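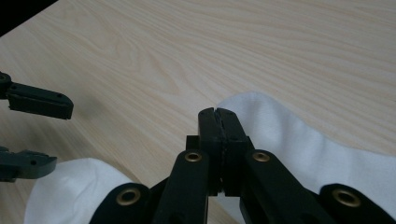

A reader in Veltetitz wrote in that keeping records on every gecko is a chore that kills the fun of breeding. I couldn't disagree more! My records ARE the fun. I have 59 crested geckos in the room right now, and each one has a card with its parents, hatch weight and every shed I caught (I miss plenty, they eat them so fast).

Last May I pulled the cards on my Zatura line and saw that the slow growers all went back to one female. I'd never have guessed, she's a lovely big animal. So she's retired, fat and happy, and this year's hatchlings are eating like crazy. Buy a pack of 100 index cards and start tonight, even if you only own a pair.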